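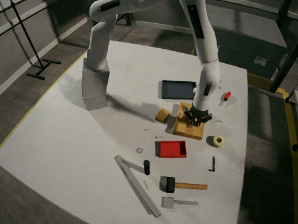 Robot Software, Unit 5: From Poses to Motions
Notes by Ánh Cao. Revised 2024-07-04; the May version has a sign error on its second page, and several of you found it the hard way.

5.1 Where the planner gets its facts

In the Renus simulator, every object pose is available for the asking. Enjoy this. On a real arm, the pose comes from a perception module, arrives late, and is wrong by an amount it does not report. Write your code against the estimated pose topic from day one, even while the estimate is secretly perfect.

Small parts deserve suspicion. A screw covers few pixels, and a hex nut looks the same after every sixth of a turn, so the estimator may flip between equally good answers. Either answer will do for grasping. Switching between them halfway down will not.

5.2 Planning

Our planner, Drakos, samples joint configurations and connects those that don't collide. Default settings:

Samples per query: 200
Collision checks per edge: 16
Retries before giving up: 2

Students who raise the retries to 64 are usually hiding a bad goal pose. A planner can't reach inside a table, however often you ask.

Remember to add the held object to the collision model after the grasp. A hammer sticks out a good way past the fingers. Forget this and Drakos will happily plan a path that is safe for an empty gripper and sweeps the hammer through a tray wall.

5.3 Control

The controller follows the path it is given and has no opinion about it. Slow down for the last stretch of the approach, and check the finger width after closing. Fully closed means you are holding air. Log it, open, go back up, and ask perception again.

5.4 Lab task

Pick one tool and one small fastener from the table and place them in different trays. Hand in the log file and half a page on your worst failure. "It worked the first time" will be read as a failure to log.

Read the first chapter of the Clokmont guide before Unit 6. The second chapter can be skipped, as its author seems to have done.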